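Eltlow Community Help
Home Boards Grippers Folding Firmware My posts Sign in
Search this board... Go

Gripper fingers stop closing partway, light clothes only??

Posted by Fenna Van Beek in Grippers

Hand-held gripper, blue pads, Masard driver board. Been doing folding work on a bed. Sweater, sleeve over, other sleeve over, hem up. Fine for the first 40 folds. Then the fingers started stopping short on the hem. No grab, just a gap, then error 108 in the log and the motor goes slack. 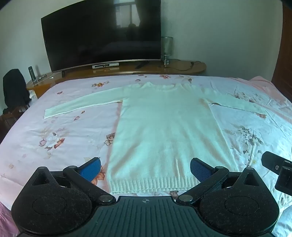
Only happens with pale knits. A dark T-shirt closes fine, every time. I recalibrated twice, swapped the cable, restarted evrything. Width reading says 14 mm when it quits and it never gets lower than that. Also it nearly got my thumb when it came back on by itself after the fault, which I did not love. Anyone?

Botond Medve

Had the same code on mine. Power off for a minute, then reflash. Worked for me. Could be your table too, is it level?

Tadeusz Pietrzak

Don't reflash yet. 108 on the Masard board is overcurrent, so something is making the motor work too hard. Two things to check.

Lint first. Knits shed like crazy and it packs in around the pivots. Unplug it (really unplug, not just the switch), work the fingers by hand, feel for a gritty spot. Mine had a wad of fuzz in the left linkage, got it out with tweezers and a dry toothbrush. No oil, it just grabs more fluff.

Second, a thick knit bunches up when you push down into it and the fingers end up squeezing a whole ridge instead of one layer. 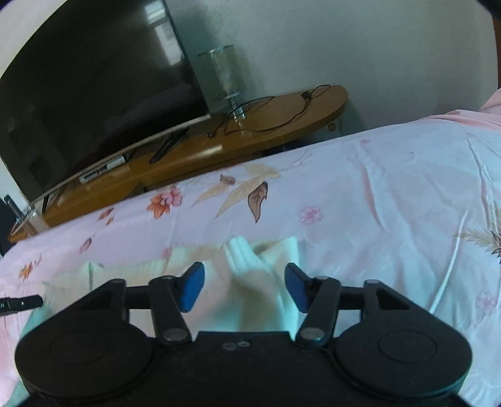

Come in lower and from the side, take one edge, close slow. If it shuts fine on nothing but quits on a fat fold, that's your force limit and not a broken part. Color has nothing to do with it imo, your T-shirt is just thinner.

The waking up by itself part is the one I'd worry about. Auto-resume is on by default after firmware 343. Turn it off under Faults, so it waits for a button press. And keep your hand out of there untill you do.

Fenna Van Beek

Auto-resume was on, off now. Gritty on the right side, cleaning it tonight. Will post the log after.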